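Trying Out the Hokska Hand-Held Gripper Kit
Potley project report, 10/22/21

My project was to decide if the Hokska kit is worth buying for the robotics room at Gredley. It costs $1,734, and the Lau kit I compared it with on paper is $1,984, so I was rooting for the cheaper one (I'll admit it!).

The task

I picked a job that sounds dead easy: a hairbrush and a pencil cup. You hold the tool and work the two fingers yourself, and the footage is what you'd train an arm on later.

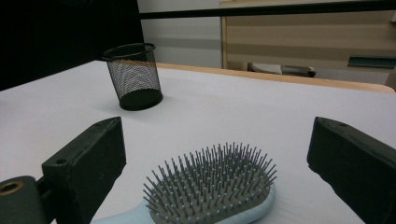
Fig. 1. Brush on the table, mesh cup farther back.

I did 39 runs and my favourite thing was how wide the fingers open. The brush handle was fussier than I'd guessed, and I had to learn to slow right down near the rim.

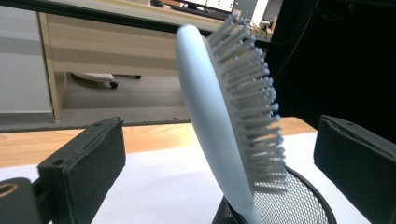
Fig. 2. Fingers wide apart, brush standing in the cup.

The view stays clear when you're in close like that, even with all those little bristle tips. What I didn't love was the manual, which spends 5 pages on charging and hardly anything on grip width. My wrist got sore too, so take breaks!

From farther back you can still see the brush and cup between the fingers and the left side, and I found that view handy for checking my aim.

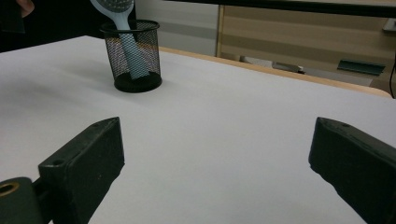 Would I buy it?

Yes, with a better manual. I'd like to borrow the Lau kit in December and do the same runs with it.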